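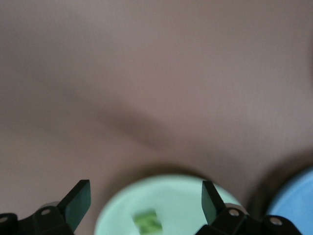
The Second Arm

By Periklis Balaskas
November
8 comments

The quote from Fetent came in on Wednesday, and Dunya printed it because her father would not read anything on a screen. She put it beside his coffee and went back to wiping down the counter.

"3231," he said.

"That's for one arm with the gripper. Shipping is extra."

"And Bosen?"

"Over 4000. But they send a man to set it up."

Her father turned the page over to see if there was anything on the back. He had run Tsoukalas Catering out of the same kitchen in Mekadstead since before she was born, and he had bought every piece of equipment in it used. The mixer came from a school. The slicer came from his cousin, who still asked about it.

They had one arm already, on a lease that ran out in the spring. It plated side dishes for the lunch orders. It was slow, and it was good at the green plates and less good at the blue ones, and Dunya had spent a lot of evenings teaching it the difference. She had kept a notebook. On the first page she had written what the lease cost each month, and on the second what they paid in overtime before it.

"You want to buy one and keep the lease?" he asked.

"I want to buy one and let the lease go. Then see about another next year."

"So we have one arm now, and we spend all this, and we have one arm."

"Yes."

He thought about that. The compressor on the walk-in kicked on.

"What breaks on it?" he said.

She had the list ready. The finger pads wore out first. She had called both companies and asked what a set cost and how long it took to arrive. Fetent said 3 days. Bosen said it depended. She had written that down too, with a question mark after it.

"Screws?"

"Regular screws. You could do it yourself."

That seemed to matter to him more than the price. He took a pencil from his shirt pocket and drew a line under the Fetent number, then wrote the shipping next to it and added the two together, though she had already done it at the bottom of the page. He got the same answer.

"The walk-in is going to need a compressor," he said.

"I know. It's on page four."

He found page four. He read it all the way down, moving the pencil from line to line, and drank some of the coffee.

"Ask them what they want for the one they show to customers," he said. "The one that's been used."

Dunya went to get the phone.

14 shares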